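Wrist cam pose drifts when the background is all T-slot, anyone else?
Software > Perception and Planning
115 posts in this board, showing 1 thread

kmnguni
Hi all, Khanyisile Mnguni here, longtime lurker, first proper post. I'm doing board-level assembly on an old desktop (processor, memory, the usual) with a wrist camera and a parallel-ish gripper, and my fixture tray pose keeps wandering. I've got the tray registered with an edge-based matcher and it's lovely from straight above. As soon as the arm comes down to the pick height over the tray, the estimate slides sideways, always along the slats of the table, never across them. It'll go 4 mm and then snap back on the next frame like nothing happened.

Running the Joubert matcher, stock settings, 724 template points. Hand-eye calibration was redone Friday and the reprojection looks fine. I've also tried yelling at it.

slotcar
Oh I know this one! Your table is the problem. Ribbed aluminium is a whole pile of parallel lines and the matcher is happy to slide along them for free, there's nothing to pin it in that direction. Put a sheet of matte grey card under the tray and watch it go away.

kmnguni
Tried card! It got better but it didn't go away. Also the tray is grey, so grey card gave me no outline at all, ha. Might try another colour.

Brisket_Dave
I'm going to disagree with slotcar a bit. If it was just the slats, you'd see it from above too, same lines, same tray. What changes when you come down is how much of the tray you've got in view and how much gripper. Are you masking the gripper out?

kmnguni
...I have a mask. It's a rectangle.

Brisket_Dave
There you go. Linkages spread when the fingers move, so a rectangle either eats half your tray or lets the arms poke out. I generate mine from the joint value, render the gripper model at the current opening and dilate it by 2 pixels. Takes an afternoon. The one in the Grovby toolkit does the same thing if you don't feel like writing it, though the docs are rough.

slotcar
Mask is a good idea but I don't buy that it explains a slide along the slats only. Bad gripper edges would pull it any old way. Check your glare too. Bare aluminium under a bench light blows out on one side and your gradient there is garbage, so you lose exactly the bits of outline you were counting on.

heatsinkhal
Can I ask the dumb question, why are you localizing on the tray outline at all? You've got a motherboard sitting right there with more good features on it than you could ever use. Socket frame has a screw at each corner, the slots are long straight things with white latches at the ends. Register to the board, keep the tray as a fixed offset, done.

kmnguni
Not dumb, I went back and forth on it. The case isn't bolted to the tray. Someone leans on the bench and the offset is wrong, and then I'm putting a memory module into a slot with a stale transform. I'd sooner have two independent poses and complain loudly when they disagree.

heatsinkhal
Fair. Bolt it down then :)

slotcar
+1 bolt it down

Brisket_Dave
You two would bolt down the coffee machine. Two poses is right, I think. I'd weight them by covariance though, and if the tray estimate has a long thin ellipse pointing down the slats you'll know slotcar had it (which would annoy me greatly). If it's round and just big, it's the mask.

kmnguni
OK so I plotted it at lunch. Long and thin! Straight down the slats. BUT it only gets long and thin once the gripper is low, and when I swapped in Dave's rendered mask it shortened by more than half. So I think you're both going to be insufferable. What's left over is on the bright side of the table. I've dropped exposure and I'm going to move the light tomorrow.

The other thing I noticed is the little upright holders on the tray stick up enough that my flat template is just wrong for them at close range. Anybody using a proper 3D template for this, or do you leave raised bits out?

joubert_fan_77
3D, always. The Cometti exporter will spit one out from CAD. Flat templates are fine until you get close and then parallax eats you alive. Leaving raised bits out throws away your best corners.

slotcar
I leave them out and I've never had a problem. Depends how low you go I guess. What's your pick height, and can you post a frame? Hard to argue about a tray I can't see.

heatsinkhal
Yes please, a raw one, with no overlay. And if that socket lever is up I want to know how your planner deals with it, mine clipped one in August and I'm still sore about it. I ended up putting a keep-out box over the whole socket, which made the Hiller planner take a ridiculous detour every time.

kmnguni
Raw one attached. Socket's open, and right now I'm just keeping the approach vertical over it and hoping, so suggestions very welcome. You can see what I mean about the left side of the table.
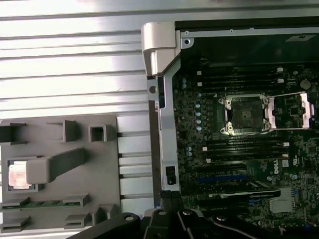

Wrist cam, raw, no overlay. Tray at lower left, fingers closed.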